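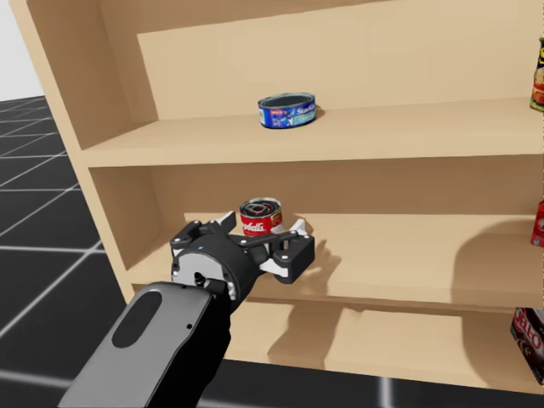 Section 4: Shelf Scene Set-up and First Grasp

This section covers loading the shelf scene in the simulator, placing the grocery items and driving one arm to a first grasp. It assumes that the workstation has been configured as described in Section 2 and that the team has a working login for the Drevlow server. Teams entering the Prastside Robotics Club pick round must complete every step before submitting a controller.

4.1 Before you start

The shelf scene uses the two-arm model. Only one arm is active in the pick round. The second arm stays in its parked pose and must not be removed from the model file, as the scoring script checks for it on load.

Item positions are stored in the scene file and not in the controller. Do not hard-code a can position in your controller. The judges' copy of the scene uses different positions.

4.2 Loading the scene

1. Log in to the Drevlow server and open a terminal in your team folder.

2. Copy the folder shelf_base to a new folder with your team name. Use lower case letters and underscores only.

3. Open scene.cfg and set the random seed to 1421. All practice runs use this seed so that results can be compared between teams.

4. Set the port to your assigned port number. Ports are listed on the sheet beside the whiteboard.

5. Start the simulator. Wait until the status line reads READY before sending any command.

6. Confirm that the shelving unit has loaded upright and that its boards are level. If the unit is leaning or has sunk into the floor grid, stop the simulator and repeat from step 2 with a fresh copy.

Note: Shadows are switched on by default. They may be switched off in scene.cfg to improve the frame rate on older laptops. Vision controllers should be tested with shadows on, as the arm and gripper cast dark shapes onto the boards that a simple threshold will pick up as objects.

4.3 Checking the items

1. Select the item list and confirm that the Campbell's soup can is on the middle shelf. It is the target for the first grasp.

2. Confirm that the StarKist can is on the upper shelf. It is used in Section 5 and should be left alone here.

3. Check that each can stands upright. A can that has tipped during loading will roll as soon as the physics timer starts.

4. Save the item list as start_state. You will need it to reset between attempts.

Caution: Do not move items by dragging them in the viewer while the physics timer is running. The item will be released with whatever velocity the cursor had and may knock others off the shelf.

4.4 First grasp

1. Enable the active arm and open the gripper fully.

2. Set the speed limit to 80 mm/s. Higher limits are locked until a mentor has signed off your first grasp.

3. Move the wrist to the front of the middle shelf, keeping the forearm below the front edge of the board above.

4. Line up the gripper so that there is one finger on each side of the can. Check the clearance from the side view as well as the front view. A finger that looks clear from the front may be resting on the board.

5. Advance until the white fingertip pads are level with the body of the can. The pads are the only parts of the gripper with the high-friction setting. Contact made with the black links will slip.

6. Close the gripper slowly and watch the force readout. Stop when both fingers report contact.

7. Raise the can clear of the board and hold for 2 seconds.

8. Lower the can, open the gripper and back straight out. Do not rotate the wrist until the fingers are clear of the shelf.

Note: If only one finger reports contact, the can is off centre. Open the gripper, correct the sideways offset and repeat from step 5. Closing harder will push the can along the board.

4.5 Faults

E07, joint limit: The elbow has reached the end of its travel. Return to the home pose and approach from a lower angle.

E12, shelf collision: The forearm or a finger has touched the unit. The attempt is void. Reload start_state.

Code 123, lost connection: The controller has stopped sending commands. Check the port number first, then restart the controller. The simulator does not need to be restarted.

Can vibrates in the grip: The time step is too coarse. Restore the default value in scene.cfg.

4.6 Sign-off

Save the log of one complete attempt and name it first_grasp. Indrek Šimkus or Carmela Toledo will replay it at the Wednesday session and initial the team sheet. Logs that have been edited or joined from separate attempts will not replay.

Server faults should be reported to Uldis Rätsep with the team name and the last line of the terminal output. Continue to Section 5 once the sheet has been initialled.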